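Toy Design and Manufacture
Week 7 handout: Stuffing, seams and the business of being squeezed
Instructor: Njoroge Shemweta

Read this before the studio session. Last year's group didn't, and we spent the first half hour establishing which side of the fabric is the outside.

1. Where we are

By now you have a character sketch, a side profile and a set of paper pattern pieces. Some of you have a character sketch and a confident expression. Either way, this week the animal stops being flat, and most of the mistakes you made in the pattern will introduce themselves.

Recall from the pattern lecture that a soft toy is a bag. The seams decide the shape of the bag, and the stuffing decides how much of that shape anybody gets to see. Students tend to fix seam problems with stuffing and stuffing problems with a bow around the neck. Try to catch yourself doing it.

2. Pile direction

Plush has a nap, meaning the fibers lean one way. Stroke the fabric; the smooth direction is "with the nap." On most animals the nap should run from the nose back over the head, down the back and toward the feet. Mark an arrow on every pattern piece and lay every arrow the same way on the cloth, even when turning one piece around would save you a strip of fabric. A bear with one leg cut upside down will look damp on that side forever.

Cut from the back, one layer at a time, with just the tips of the scissors. You are cutting the backing and leaving the pile alone. If the table is covered in fluff, you went through the pile, and the seams will show as bald lines.

3. Seams

For small toys we use a quarter-inch seam allowance and a short stitch. Brush the pile inward, away from the edge, before you pin. When the seam is finished, turn the piece right side out and tease the trapped fibers free with a blunt needle. It is dull work and makes more difference to the finished face than the eyes do.

Clip the curves. Inner curves get small snips toward the stitching and outer curves get small notches. Stop short of the thread. I have a drawer of animals whose makers did not stop short of the thread, and you are welcome to visit it.

Leave the opening on a straight stretch of seam, usually the center back. An opening on a curve will pucker when you close it, no matter how many kind things you say to it.

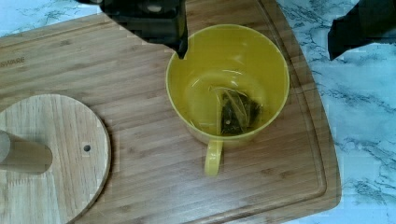 4. Stuffing

Four materials are in the studio cupboard this term.

Polyester fiberfill. Light, washable, springy. The default for most of you. Pull each handful apart before it goes in, or you will be making a bag of lumps with ears.

Wood wool. Firm, crunchy, traditional in jointed bears. It holds a muzzle beautifully and is no fun at all to hug. Don't let it get wet.

Wool. Dense, warm, a little heavy. It settles over time, so pack more than you think you need.

Plastic pellets. For weight in the seat and paws. Pellets go in a separate, double-stitched inner bag, every time. For the under-threes brief, leave them out altogether. I will be checking, and I own a seam ripper.

Start at the points farthest from the opening: nose, toes, tips of the arms. Use small pieces and a blunt stick. Work back toward the middle and keep turning the toy in your hand, looking at it from the front. The neck needs more than seems decent. A floppy neck gives you an animal that appears to have received bad news.

5. Case study: the Hellwig hare

Kiltgate made its Hellwig hare in two versions. The first was the one the designers loved, long in the ear and packed tight so that it stood up on a shelf. The first run was 400 pieces, released in November, and it stood up on shelves very well. It mostly stayed on them, too. Shoppers picked it up, gave it a squeeze and put it back.

The second version used the same pattern with 25 percent less filling in the body and the same firm head. It could no longer stand. It sat, slightly slumped, and it sold.

Compare this with Vurkitz, whose Lulix owl went the other way. Its soft first sample lost its round outline as soon as anyone held it, and the fix was a firmer base and an extra gusset under the belly – a change to the pattern, please note, and a sensible one. More filling had been tried and had produced a sort of angry pear.

Come ready to talk about which parts of your own animal are for looking at and which are for holding. "All of it" is an answer I have heard before.

6. Closing up

Use a ladder stitch with doubled, waxed thread. Take small bites on alternate sides and pull snug every few stitches. Knot, bury the tail inside the body and give the seam a proper tug. If it opens for you, it will open for a four-year-old, who is stronger and has more free time.

7. For the studio session

Bring your cut pieces, pinned, with arrows marked. Bring thread to match, a blunt needle and 24 clips or long pins. The short ones vanish into the pile and get found later by somebody's thumb.

One stuffed sample head is due by Sun 17 February, in the tray outside my office, with your name on a tag. Write on the tag which filling you used and what you would change. Heads without tags go in the drawer.

Reading: the chapter on gussets in the course pack, plus the two pages on joints if you are making a bear.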